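客室備品の調達見直し 発表用メモ
9月1日 社内勉強会

シェア 4 コメント 0

(はじめに)
持ち時間は少し短めなので、前置きは省きます。今日は客室のミニ冷蔵庫と金庫の入れ替えについて、仕入れ側から見た話をします。ケトルやドライヤーの話は前回やったので、今回は触れません。質問は最後にまとめて受けます。

(スライド2 対象の宿)
対象は230室のビジネスホテル、Mudunicoです。開業時に入れた冷蔵庫をそのまま使っていて、修理依頼が目立つようになりました。部品の取り寄せに時間がかかる型で、届くまで部屋を売り止めにするか、予備機を運び込むかの二択になります。予備機は地下倉庫に置いてあり、運ぶのは夜勤の人です。ここは現場から一番強く言われたところなので、飛ばさずに話すこと。

(スライド3 冷蔵庫の方式)
候補は吸収式、ペルチェ式、コンプレッサー式の三つ。吸収式は音がほとんどしませんが、背面に熱がこもりやすく、家具の中に組み込む場合は通気口が必要です。ペルチェ式は軽くて安い。ただし夏場の西側の部屋では冷えが弱いという声が出やすい。コンプレッサー式はよく冷えますが、起動音があります。枕元から冷蔵庫までの距離が短い部屋では、この音が口コミに書かれます。
説明は長くしない。

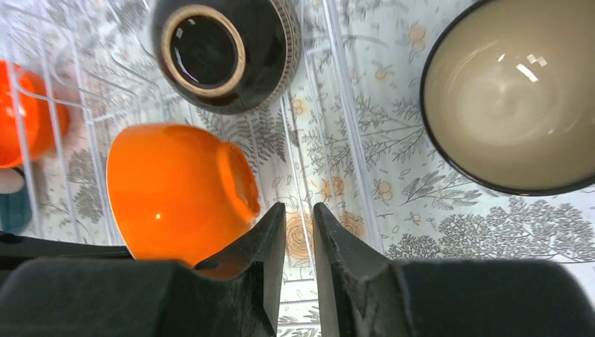 今回は吸収式を基本にして、西側だけコンプレッサー式にしました。混在は管理が面倒だという意見もありました。棚の寸法が同じ機種でそろえれば、扉や棚板の交換は共通でできます。電源プラグの位置だけは違うので、発注書に図を付けました。

(スライド4 見積もりの取り方)
見積もりはBusellとSikoraの2社から取りました。単価だけを並べると差は小さいです。差が出るのは次の項目でした。
・古い機器の引き取り費が入っているかどうか
・階ごとに分けて納品できるか
・扉の開きを右左で指定できるか
・保証の起点が出荷日か、設置日か
特に最後の項目。出荷日起点だと、倉庫に寝かせている間に保証が減っていきます。階ごとに工事をする場合、最後の階は数か月分損をする計算です。Sikoraは最初の書面では出荷日起点でしたが、交渉で設置日に変わりました。言えば変わることがあるので、必ず聞いてください。

最小ロットの話もここで。300台からという条件でしたが、必要なのは予備を含めてもそれより少ない。系列のPloloveroの分と合わせて発注し、条件を満たしました。請求書は宿ごとに分けてもらっています。

(スライド5 金庫)
金庫は冷蔵庫の上の棚に置くので、高さを先に決める必要があります。ノートパソコンが入る幅を優先しました。奥行きは棚板より少し短いもの。扉を開けたとき手前のハンガーに当たらないか、図面では分からなかったので、モデルルームで実物を置いて確かめました。
暗証番号は4桁のものにしました。6桁のほうが安全だという話はありますが、開かなくなったときの呼び出しが増えます。非常解錠の記録が残る機種を選んであります。記録の保存件数は2000件。古いものから上書きされるので、必要なら定期的に書き出すこと。

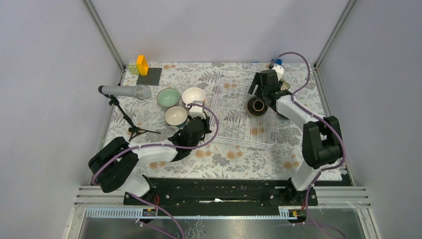 固定ボルトは床ではなく棚の背板に留めます。背板の厚みが足りない部屋があり、そこは当て板を入れました。費用は家具工事の側に付けています。見積もりに入っていないと後でもめるので、どちらの工事に含めるかを先に書面で決めておくとよいです。

(スライド6 工事の段取り)
一日に入れ替える部屋数は、清掃の人数に合わせて決めました。搬入業者はもっと早く進められると言いますが、梱包材の片付けと床の拭き上げが追いつきません。エレベーターは午前のチェックアウトの時間帯を避けます。
吸収式は水平が出ていないと冷えません。設置後に水準器を当てて、チェック表に部屋番号と製造番号を書きます。製造番号は扉を開けた内側のラベルにあるので、設置前に控えるほうが楽でした。設置後だと腰をかがめて読むことになります。
電源を入れてから冷えるまで時間がかかるので、当日の夕方に売る部屋は先に通電しておきます。

(スライド7 うまくいかなかった点)
一つ目、扉の開きの指定を一つの階で間違えました。左右反転した間取りの部屋を見落としたのが原因です。ヒンジは付け替えできる型だったので、交換で済みました。
二つ目、取扱説明書。日本語と英語だけで発注したところ、フロントから中国語と韓国語も欲しいと言われ、追加で印刷しました。金庫の使い方は棚に貼る小さいカードのほうが読まれます。
三つ目、廃棄の書類。冷媒の種類によって手続きが変わります。引き取り業者に型番の一覧を早めに渡してください。

(スライド8 次にやること)
西側の部屋の音について、口コミを引き続き見ます。Ploloveroは客室の棚の形が違うので、同じ機種が入るか採寸からやり直しです。チェック表の書式は共有フォルダに入れてあります。

(質疑用の手控え)
・電気代の差は? → まだ出せない。階別のメーターがないため、測る方法から検討中。
・中身の飲料は? → 無料の水だけ。有料販売は再開しない方針。
・鍵付き冷蔵庫は? → 候補に入れていない。

コメント 0 シェア 4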